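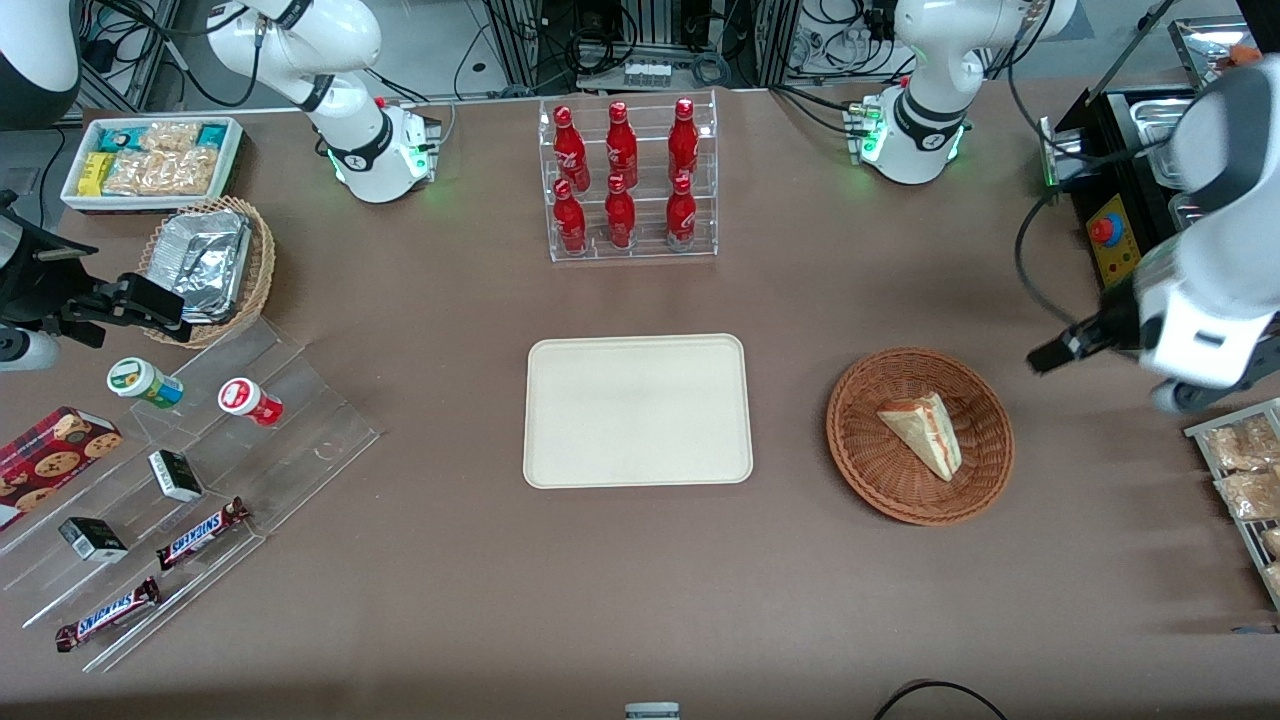 Lunch and a tray. Why bother with a tray? Quick answer: it's a tiny moving table. You can carry your food, your drink and your napkin in one trip and nothing touches the floor. (Hopefully.)

OK, so. Trays first, then baskets, then you go eat.

**The edge**

Run your finger along the side of a tray. Feel the bump? That's the lip. Some lips are tall, some you hardly notice. When you tip the tray a little, food slides, bumps the lip, stops. No lip = sandwich on your shoe.

Corners are round on lots of trays. Easier to wipe! Crumbs love a sharp corner. Also round ones hurt less if you walk into one. Ask me how I know.

**Baskets**

Way older than trays like these. People were weaving baskets before they had forks.

How a round one gets made:

1. Start in the middle. Cross a few stiff sticks. These are the spokes, like on a bike wheel.
2. Take a thin bendy strand. Over one spoke, under the next, over, under.
3. Keep going round. And round.
4. Fold the ends in at the top so it doesn't come undone.

Wicker isn't a plant, by the way. It's the word for the weaving. The plant could be willow or rattan or somthing else bendy.

Good for bread becuase air gets in through the gaps. Warm bread gives off steam, and in a closed box that steam has no place to go, so the crust gets soft. Basket: steam floats off. Bad for soup. Very bad for soup.

**Basket to tray**

Say a sandwich is in the basket and you want it on the tray. Clean hands. Pick it up by the crust side, not the pointy end. The point is the weakest bit and it droops. Set it down flat, let go slowly. Then the drink, and put that near the middle so the tray doesn't tip.
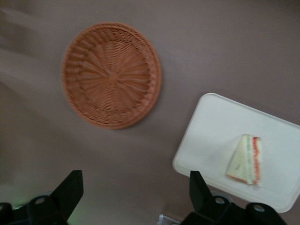 Birdie Szabo says you should always put the drink on first and the sandwich last, so you never squash the bread with a bottle. Fair point. Try both ways and see which you like.

**Why triangles?**

Cut a square corner to corner, you get 2 triangles. Cut again the other way, 4. Same amount of sandwich every time, sorry. But a triangle has a long cut side with no crust on it, so your first bite is all middle. And you can see what's inside before you bite. Handy if you hate pickles.

**Stuff to try at home**

- Weave paper strips over and under. Flat first, then try a round one. The round one is hard, it wobbles.
- Put a plastic cup of water on a tray and walk to the door. Now try it with the cup right at the edge. Towel ready!
- Leave one slice of bread in a basket and one in a closed box till dinner. Squeeze both. Which is softer?

Wipe the tray when you're done. Shake the basket out over the sink, crumbs hide in the weave.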